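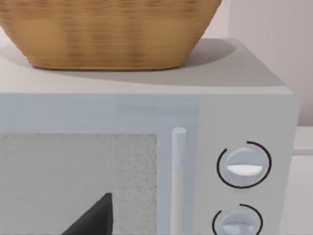

*Wicker basket on the microwave*

## How do I keep homemade bread crusty past day one?

**Irfan Nair**
October 20, 2020

I've fallen completely in love with no-knead bread! I mix it at night, leave it 18 hours, bake at 425, and the crust that comes out is so good my kids fight over the heel. Then the next morning it's leathery. I've tried a plastic bag (soft crust within hours), a paper bag (hard all the way through by dinner) and just leaving it on the board with a towel over it.

We're only three people and it takes us three days to finish a loaf. Is there a trick, or do I need to bake smaller ones? I'm happy to bake more often — it's my favorite part of the week — but I do have a job.

**Eulalia Henríquez**

Welcome to the club, you'll never get your weekends back! First thing: let it cool all the way. I wait 90 minutes for a round loaf, longer if there's rye in it. If you bag it while the middle is warm, the steam goes straight into the crust and it's over.
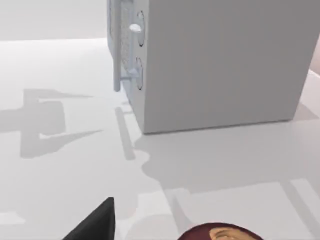

After that I stand it cut side down on the board with nothing on it for the first day. The crust protects the rest of the loaf. On day two it goes in a paper bag, and the paper bag goes in a bread box or a big pot with the lid a little bit open. Never the fridge, bread goes stale faster in there.

And to bring it back: run the crust quickly under the tap (really!), then put it straight on the rack of a hot oven for a few minutes. It crackles when you take it out and it's wonderful. Eat it the same day though, it only works well once.
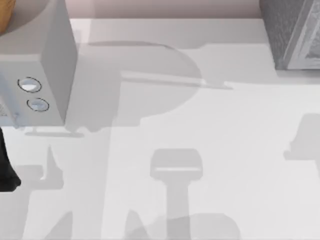

**Rohani Sinaga**

Freeze it. Slice the whole thing once it's cool, freeze flat, toast from frozen. I've done this since April and haven't thrown out a slice.

**Amirul Chong**

+1 for the freezer, but I cut mine in half instead of slicing. One half we eat fresh, the other gets wrapped twice and thawed on the counter overnight, still wrapped. Then do Eulalia's water and oven thing in the morning. Also try five more minutes of baking with the lid off, Irfan. A darker crust stays crisp longer, and it tastes better too. What flour are you using?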